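Grellasholm sets out two-arm cell purchase for next budget year

The automation group at Grellasholm has published its equipment plan for the coming budget year. The largest single item is a second two-arm work cell for its small-object handling program. The request covers the arms, grippers, wrist cameras, mounts and cabling, along with a spare parts allowance that was missing from last year's plan.

Bench work for the program uses toy food on a dark tabletop, with sushi blocks and a stove-style tray as the standard handling set.

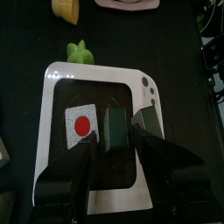
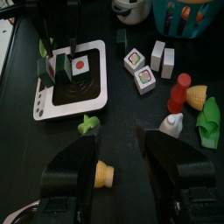 Wrist camera views of handling work with toy sushi blocks at Grellasholm.

The plan is split into two purchase lots. Lot A covers the arms, controllers and bench frame and will go out to bid in May. Lot B covers the grippers, fingertips, cameras and cable sets, and will be released once the mounting pattern for Lot A is fixed. The group says that buying both lots together last time led to adapter plates being ordered twice, with different hole spacing, and neither set could be returned.

Two suppliers have given budget quotes for Lot A. Bolwood offered the shorter delivery time, at 9 weeks from order. Treltau offered a longer warranty and includes one recalibration visit in the base price. The plan does not rank the two. It does state that both bids will be compared on total cost over 5 years, with service visits, replacement joints and software maintenance entered as separate lines.

Fingertips are treated as a consumable for the first time. They were previously charged to general workshop supplies, and the group had no clear record of how many were used on each cell. Under the new plan each fingertip set gets its own part number, and the log will show the date fitted, the cell and the reason for removal. The allowance for Lot B is set at 1072 per cell for the year, entered in the local accounting unit. With two cells in service, the line in the summary table would be expected to read 2144. It reads 2141, and a footnote puts the difference down to a credit for returned fasteners.

Cable management also has its own line. On the current cell, cables to the wrist cameras are replaced more often than any other part except fingertips. The specification for the new cell calls for strain relief at each wrist, connectors that can be changed without removing the gripper, and a service loop long enough for full joint travel. Bidders must state the rated bend radius for every moving cable – quotes without that figure will be sent back.

The handling set itself is a minor cost. Toy items are bought by the box from ordinary retail sources, and the plan allows for two full replacement sets. Buyers are asked to keep to the same product versions where possible. A change in block size or surface print means earlier test runs cannot be compared directly with new ones, and the old set then has to be kept in storage with a matching label.

Floor space is the main open question. The second cell would stand in the Phùng bay, which has the required power supply but a narrower access door than the main lab. The bench frame will therefore have to be delivered in sections and assembled in place. Assembly labor is listed as an option in Lot A, and bidders are asked to price it separately from freight. The bay will also need an added emergency stop circuit and a change to the overhead lighting. Both jobs are charged to building works and do not appear in the equipment total.

Training costs are limited to one session for operators who already work on the first cell. New operators will continue to start there until the second cell has passed acceptance. The acceptance procedure calls for repeated pick and place runs with each arm alone, followed by runs with both arms working over the same tray. Final payment on Lot A is held until those runs are signed off.

Questions on Lot A must reach the purchasing desk in writing before bidding opens. Answers will be sent to all registered bidders at the same time. The Lot B specification is still in draft, and the section on camera mounts is expected to change.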